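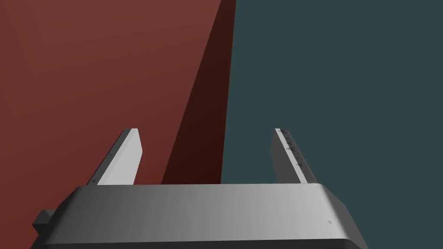

Robot picking at the Baird warehouse: staff questions

Zodus starts using robot arms on the Baird packing lines in November 2018. Every motion is tried in simulation before it goes to the floor. In the simulator the gripper has two flat fingers, held wide apart with nothing between them, and the surfaces past it are plain blocks of color. Most of the questions below came in after the July staff meeting.

Will anyone lose their job?

No. The 29 people on the packing lines stay on at their current pay. Some duties will change, and your lead will go over yours with you.

What work will the arms do?

They move single items from the supply bin to the carton. Each arm is set to handle 200 items an hour. Checking orders, sealing cartons and anything fragile stay with people.
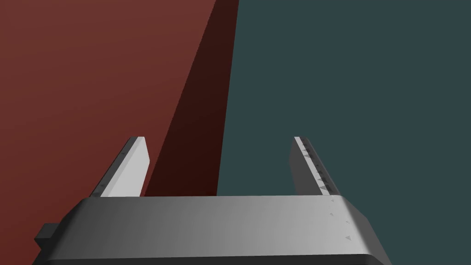
Returns are also staying as they are. We looked at adding them and decided the items vary too much.

Who do I call when an arm stops?

Press the stop button at your station and call Braulio Maldonado's team. Do not reach in to free an item, even if the arm looks still.

Do I need training?

Yes. Everyone on the lines takes a 2-hour safety class on paid time. If you want to become a cell operator, there is a longer course of 60 hours, run by Clirnov at our site. Operators move up one pay grade when they pass.

Will the system track how fast I work?

It records what the arm picks and when it stops. It does not record individual packers.

Can I move to another department?

Yes. Transfer requests go to Heather Harawira in the personnel office. Forms are at the front desk and in the break room.

Is the Skokadska site getting arms too?

Not at this time. Staff there will be told before any decision is made.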